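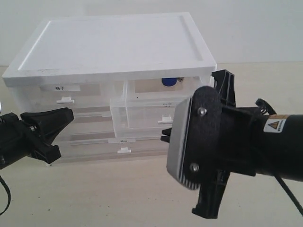
January 8, 2025
Kadcombe minibike, clutch day! Old one came off with the puller in 5 minutes, and the Grokska fits the shaft like it was made for it. Key stock needed a light filing.

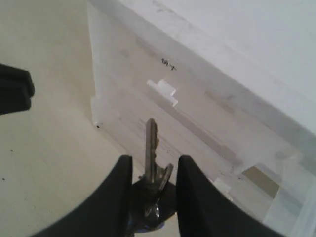
Keys, the long one pointing up.

Chain next. Took out 2 links and it now clears the guard (so happy about this). Idle still hunts a bit, so I'll try the 16 tooth sprocket before touching the carb again.

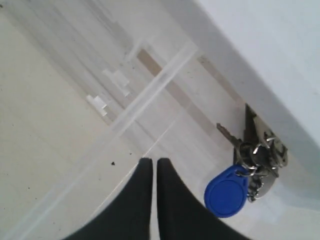
Key bunch with the blue fob.

Dubey brake band is on, 4 bolts, all snug. Great pedal feel already! 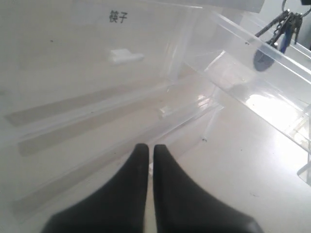 Liesbeth Smits: Check the band again once it's had a ride, mine went slack by July.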